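Kitchen faucet weak only on the hot side after I cleaned the aerator

Iresha Gazi

Good evening to all. I have a single lever kitchen faucet from Lalteck with a pull-out spray head. In March the water became weak, so I unscrewed the aerator, cleaned it with an old toothbrush and put it back. The cold water is now very good, almost too strong for the small sink. The hot water is still weak. When I move the lever fully to the left, it is a thin stream and it makes a small whistling sound.

The bathroom is on the same water heater and there the hot water is normal, both in the shower and in the washbasin. Therefore I think that the heater is not guilty. The apartment is 18 years old and the faucet was here when I moved in, so I do not know how old it is. The water in Fumenville is hard. The test strip from the pet shop gave me 300, and the lady said that this is a lot.

What I have tried until now: cleaning the aerator, removing the spray head completely and running the water through the bare hose. Without the head the result is the same. The cold is strong and the hot is thin. I did not touch the valves under the sink because I am afraid that they will begin to leak.

I fill my teapot and the cooking pots from this faucet many times every day, so I would prefer not to be without water for a whole weekend.

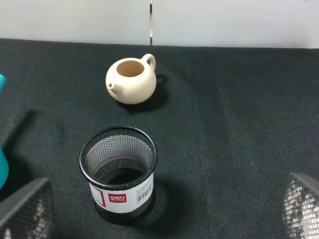

Kimutai Magesa
Did you look if the hot valve under the sink is fully open? In my place somebody had closed it halfway when the dishwasher was installed, and I lived with this for two years.

Iresha Gazi
Thank you, Kimutai. I looked with a flashlight. It has a round handle and I cannot see if it is open or closed. I will try to turn it very gently tomorrow morning.

Melaniia Didenko

You have already done the most useful test. If the cold is strong through the same hose, then the hose and the spray head are clean and you can forget them. What remains is the hot valve, the flexible supply line for the hot side and the cartridge inside the faucet. I would check them in this order, from the bottom to the top.

1. Turn the hot valve counterclockwise until it stops, then a quarter turn back. If it does not move by hand, do not use pliers on it. Old valves can break at the stem.

2. Close both valves. Open the faucet lever in the middle position and let the rest of the water come out. Wait until nothing comes anymore. If water continues to come, the valve does not close well and you must close the main valve of the apartment.

3. Put a bucket under the sink. Unscrew the hot supply line from the faucet side, hold the end in the bucket and ask another person to open the hot valve slowly, for two or three seconds only. Keep your hands away from the end, this water can burn. If the jet is strong, the valve and the line are good.

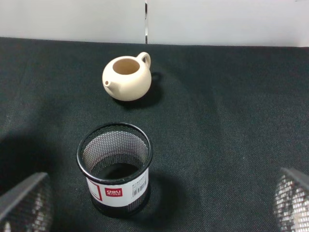 4. If the jet was strong, take out the cartridge. On most single lever models there is a small plastic cap on the lever with a set screw behind it. Remove the lever, then the dome, then the big nut. Make a photograph of how the cartridge sits before you pull it, because it can often be put back turned the wrong way and then hot and cold are exchanged.

5. Look into the two inlet holes at the bottom of the cartridge. In hard water the hot one is usually worse. Put the cartridge into around 200 ml of white vinegar for one hour, rinse it and move it by hand a few times.

6. Before you put it back, wipe the seat inside the faucet body with a soft cloth. Do not scratch there with metal.
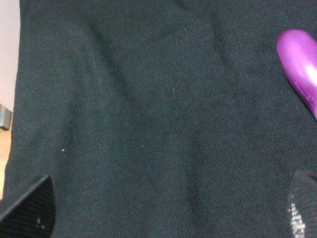 Small parts are the biggest danger in this job. Close the drain of the sink before you remove the set screw, and put every part on the table in the order in which it came out. I like to lay them on a dark cloth. The dirt from the hot side is often only pale grains, and on a nearly black fabric like mine even a tiny white speck of lint is easy to find, so you will also see if something falls out of the cartridge. Shake the cloth before you begin, otherwise you will study lint.

If the vinegar does not help, buy a new cartridge. Bring the old one with you to the shop. The diameter alone does not tell you enough, the pins at the bottom must also match.

Stella Masanja

I agree with almost everything from Melaniia, only I would not wait with the new cartridge. I cleaned mine in vinegar two times and both times it was good for some weeks and then weak again. The rubber seals were already hard, and the vinegar did not make them younger.

About the whistling: for me this is a sign of a narrow passage somewhere. In my kitchen it was the small screen filter in the connection of the supply line. It is a little metal net which sits directly behind the nut and it is easy to miss. Many people do not have it at all. If you have it, you can push it out from behind with a wooden toothpick

and rinse it under the bathroom faucet.

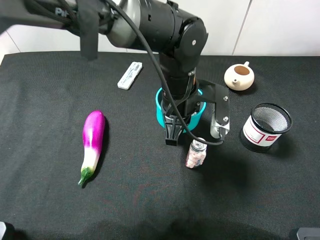

When you put the line together again, check the rubber washer also. If it is flat and shiny, replace it. Tighten the nut by hand and then only a little with the wrench. Open the valve slowly and hold a dry piece of paper under the connection for a minute. Paper shows a small leak much earlier than the fingers.

Iresha Gazi
The valve did turn, almost one full turn, but the hot water is only a little better. I did step 3 with my neighbor and the jet was strong, and there was no net behind the nut. So I will take out the cartridge next. The shop Morker has one that can be ordered by the number on the faucet body, if I manage to read the number.

Shabani Simiyu
same problem here, i just bought new faucet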